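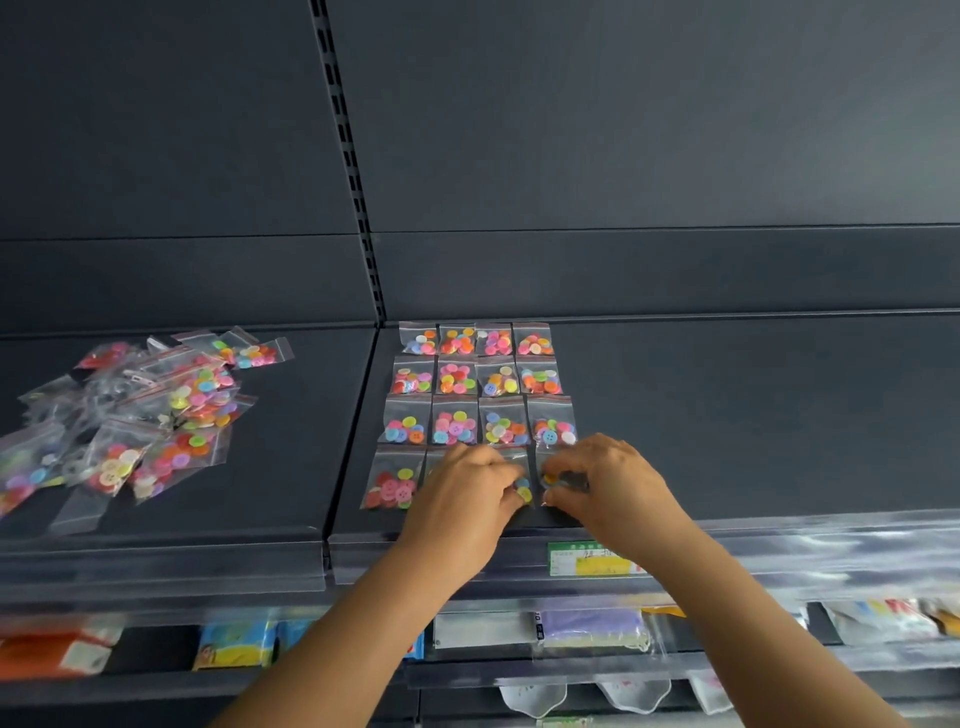 Why not just hang the bags on hooks and be done with it, one reader of our May draft asked, and it's a fair question! Hooks would make life much easier for Flirkine, our little shop-shelf arm. But plenty of small shops lay their stock flat, and flat is the bit I wanted to crack.

### 3.2 Sorting a pile into a grid

**Figure 1.** Bags of mixed buttons on a shelf: a loose pile to the left of the upright, rows of four to the right, with the last row being straightened by hand.

The job in Figure 1 is dull for a person and horrid for a machine. Clear bags throw glare back at you, they overlap, and the buttons inside slide about whenever you lift one (I picked up a lot of buttons off the Mellumton workshop floor). So I split the task into 2 stages. First Flirkine drags a bag clear of the pile, then it presses and nudges the bag until its edges line up with its neighbours.

The nudging is copied from people. Look at the hands in the figure — the fingers of the left are gathered and pressed down, while the right pinches the plastic of another bag. My first build had a single suction cup and couldn't do either. The second has a pair of soft fingers cast at the kitchen table, driven by the Gashi board, and I'm far happier with it.

We logged 2318 attempts on the shared bench, with Parport handling the timing. The suction cup accounts for nearly 700 of those, and I've left them out of the results in Section 4. Mixing them in made the plots unreadable, and the cup's favourite trick was picking up a couple of bags at once.

One snag remains. The clear label channel along the shelf front catches the fingertips on the way out, and for now I lift the wrist by hand-tuned steps. It's ugly, but it holds up well enough for the trials described next.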